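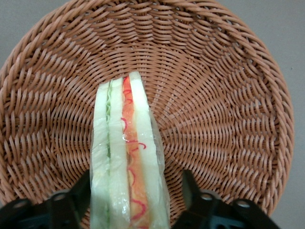 Elango Devadiga

Irnota Counter Set - data card and README

Read this before downloading

Irnota is a set of recordings of two-armed robots doing the sort of work a person does behind a snack counter: moving a sandwich between a tray and a basket, setting out packets, tidying a display. It was put together to help answer a question I get asked far too often at trade shows, namely whether a machine can do a shop-floor chore yet.

My own answer is "a bit, slowly, and with someone stood next to it". If you came for a better one, the Grundilano people publish a much cheerier document and you may prefer theirs. I have tried to write this card so that someone can use the data without being misled by it, and that includes being misled by the pictures, which make the whole business look more settled than it is.

What is in the set

200 recordings in the main part, all of sandwich handling. Each one has a wrist view, a fixed view, joint positions for both arms, gripper opening, and a one-line text instruction. The instructions were written by hand and are uneven. Some say "put the sandwich in the basket" and some say "basket please". We left them alone.

A second part, called extras, holds the other counter chores. It is smaller and messier, and I would not train on it without watching it first.

The arms in every recording were driven by a person. There is no autonomous running in either part. I mention it early as a previous version of this card put it near the bottom and at least two write-ups missed it.

Folder layout

main/ - sandwich recordings, one folder each
extras/ - everything else
notes/ - the operators' remarks, typed up as they were
splits/ - lists for training and testing
CHANGES.txt - what moved and when

Folder names are plain numbers. Gaps in the numbering are recordings we threw out. They are not coming back, so please stop writing in to ask.

The task, and why it is easier than it looks

A wrapped sandwich is a fair test object. It has straight sides, it can stand on its edge, and the layers show through the film, which gives a vision model plenty to hang on to. It is also forgiving in ways that a real lunch is not. A real egg and cress sags. A real baguette sheds. Nothing in main/ will teach a policy what to do when the bread gives way under the fingers, and I would be very wary of any claim that a model trained on this can "handle food".

The basket is the more interesting half. Woven sides are busy to look at, the rim stands proud, and the fingers have to go down inside it and come out again without dragging the thing along. Several of the operators' notes are about rims. Almost none are about sandwiches.
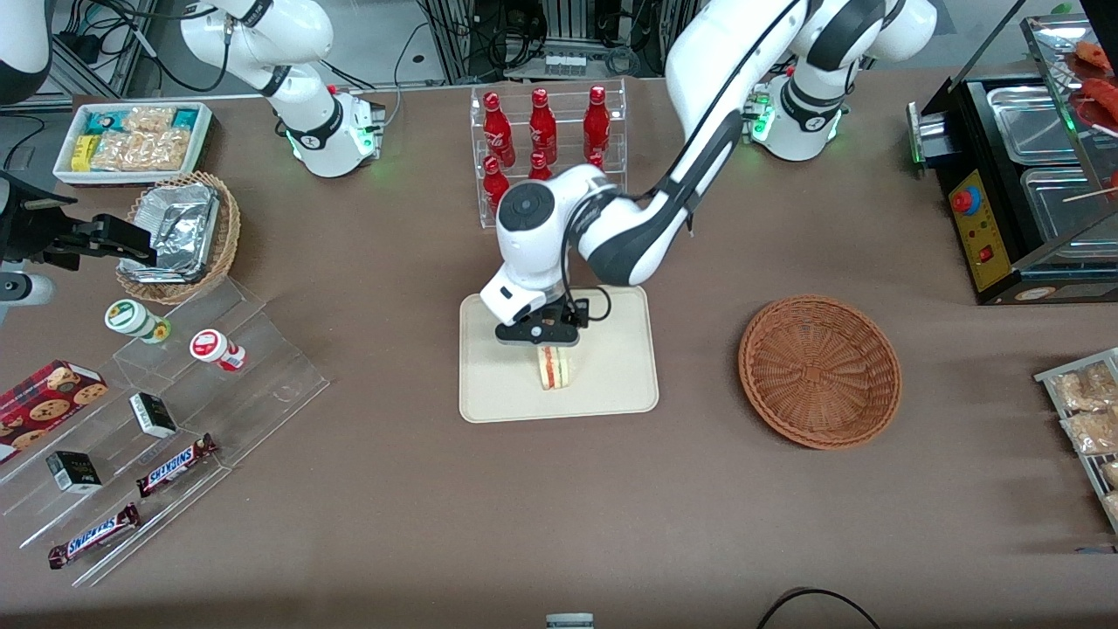
Could a shop put one of these behind the till tomorrow and send the assistant home?
The shop would need the assistant to stay, mostly to restock, wipe down, deal with customers and put right whatever the arms got wrong.

Which brings me to the testing.

Baseline results

We trained one policy, Jovach, on the training split and ran it on the same kind of counter. It was given 200 attempts at a single instruction: take the sandwich from the tray and stand it in the basket.

I am not going to print a headline percentage. The last one I printed ended up on somebody's slide with the conditions rubbed off. The full log is in notes/, one line for each attempt, with the cause of failure where the operator could tell. Please read the lines. What you will find is that the policy is decent when the basket is where it was in training and poor when the basket has been moved by the length of a hand. It also has a habit of squeezing, letting go and squeezing again, as if it had forgotten what it came for.

In 11 attempts the operator pressed stop. Those count as failures. There was some argument about that - the Govindasamy group, who lent us their scoring script, would have left them out - but a chore that needs stopping has not been done, and I don't see how you score it any other way.

Speed was not scored. A bored teenager is faster.

Known problems

- The lighting is even throughout. Shops have windows, and fridges that flicker.
- The grippers have two fingers each. Anything that needs a pinch and a twist is out of reach.
- The clutter on the counter changes between recordings but not by much. A model can learn the background, and I suspect ours did.
- 4 recordings in main/ have the wrist view lagging behind the joint data. They are listed in CHANGES.txt and left out of the splits. Fixing them is on the list for April.
- No hygiene of any kind is covered. No gloves, no cleaning, no sell-by dates. If your plan involves feeding the public, this set has nothing to say to you.

What it is good for

Comparing one grasping method with another on the same objects. Checking whether a wrist view helps when you are reaching into a basket. Teaching, if your students will put up with my notes.

What it is not good for

Deciding whether to cut anyone's hours. I have been asked to write a paragraph on "readiness" for that purpose and have declined twice.

Using it

Copy the set somewhere with room, then run check_set.py from the top folder. It compares the files against the list in splits/ and complains if any are missing. It will also complain about the lagging recordings. Ignore that.

If you publish results, say which split you used, say how many attempts you ran, and say what a person had to do in between. That last one is a condition of use and I do check.

Corrections go to the address in CHANGES.txt. Include the folder number.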